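Chapter 5
Work, Clothing, and the Indoor Workplace

For most of history, people worked outdoors or in the same rooms where they slept and ate. The separate indoor workplace is fairly new. When the Nelden mill opened, it hired 63 people from nearby farms, and nearly all of them came to work in the clothes they already owned.

Dress at work still varies. Some employers issue uniforms. Others leave the choice to the worker. 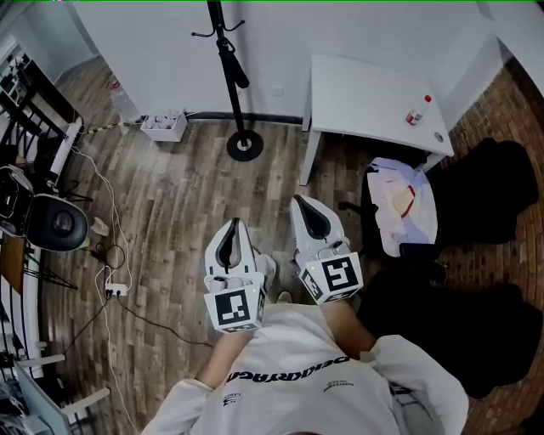 Figure 5.1 A white sweatshirt with lettering across the chest, worn indoors over a wood-laminate floor.

Buildings changed along with clothing. Early mills had low timber ceilings that held dust and burned easily. Later owners turned to concrete, which cost more at first but needed fewer repairs. The Gevano works replaced its timber floors and ceilings in stages over five years. 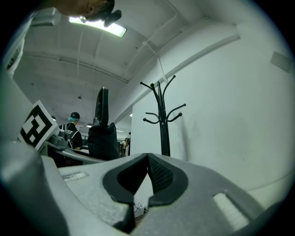
Figure 5.2 A white concrete ceiling, seen from below.

In this chapter you will read about hours, wages, and safety rules in two towns, Nelden and Jiminard. Before you begin, review the table of occupations on page 83.

Key terms: piece rate, shift, uniform, fire code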